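Last updated Wednesday, July 24, 2019. Prices moved to their own page, so don't look for them here.

# About Godeck

We pack and unpack things. Small household goods mostly: trays, racks, little stands, desk bits, kitchen bits. Other shops sell them, we get them out of the big cartons, look them over, and put them into boxes a person can open without a knife and a bad mood.

Started as a side job for one kitchenware shop, with 26 cartons and two borrowed tables. Now we do regular work for Jugah and Hodico, plus a bunch of smaller sellers who send stuff when they have it. In May we packed 781 orders, our best month so far. Quiet months are more like 500.

## What happens at the tables

Everything comes to a white table. White on purpose, you see dust, chips and splinters right away. One item on the table at a time, that's the rule. Two items and somebody puts the wrong one in the wrong box, we've done it, we paid the postage.

So: carton opened on the floor, item up on the table, packing paper stays down below. Turn it over. Check the corners first, corners are where trays get hurt. Check the label against the order sheet. Then it's wrapped or it goes back.
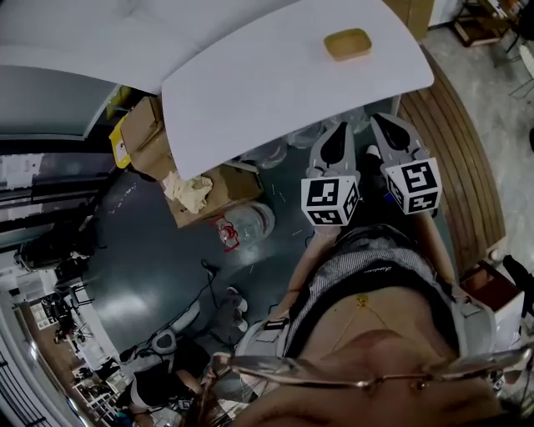 Paper gets used again if it's clean. We don't buy new filler unless we're completely out, and customers who want fresh paper only (some gift shops do) should say so on the order form, there's a line for it near the bottom. Torn paper goes to recycling with the flattened cardboard. Plastic bags we keep by size, in theory. In practise they are in one big sack and you dig.

Floor gets swept at the end of each shift. Not during. We tried during, and it just moves the scraps under the next person's table.

## Wood

Wooden things get a bit of extra time. Slats especially. Run a cloth along each groove, not across, across leaves lint. If the cloth catches, there's a splinter, and the piece goes on the sanding shelf. Light sanding only, we don't refinish. If it's worse than light we write to the seller with a photo and wait.

No tape on bare wood, ever. Paper first, then tape on the paper. Sounds obvious. We still get items in from suppliers with tape straight on the wood, and then it's a long afternoon with a damp cloth and a hair dryer.

Plelia is our own little line of wrapping sets: paper, paper tape, card corners, string. Began because we kept cutting the same card corners by hand and people asked where they could get them. Sold in packs from the front desk or added to any packing order. Sizes small and medium. Large is coming, the cutter is being fixed.

## The building

Ground floor, no steps from the street. Glass partitions between the rooms, beams overhead, tube lights that we leave on all day even in summer. It's bright and a bit echoey. Visitors are fine but call first, loading mornings are no good for a chat. 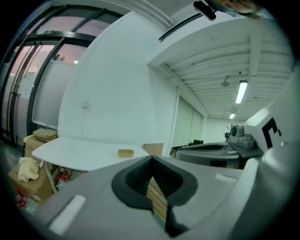
*Ceiling lights and the glass partition, seen from down low.*

Please don't lean cartons on the glass. Drivers, this means you too. Stack them by the wall and leave the doorway clear.

## Working with us

Small jobs are OK. A single carton is OK. What we need from you:

- a list of whats in each carton, taped to the outside
- how many pieces go in each finished box
- your own labels, or tell us to print them
- what to do with damaged items: return, hold or throw out

No list and we have to open everything just to find out what it is, and that's billed by the hour. Sorry, but it eats a whole morning.

We don't do food, liquids, candles in hot months, or anything bigger than one person can carry. Glassware yes, if it comes in dividers. Mirrors no.

Turnaround is usually a few working days. November and December longer, book early. Rush jobs, ask, sometimes there's a gap between the Jugah and Hodico deliveries and we can squeeze you in.

## Getting in touch

Email is best, use the form on the Contact page. Phone gets answered when hands are free. If you're dropping off, ring the side bell and wait a minute, somebody has to put the tape gun down first.

Packing jobs come up before the holidays, see the Jobs page. No experience needed, we show you the tables and the card corners on the first day. Bring closed shoes and a sweater, the floor is cold in winter.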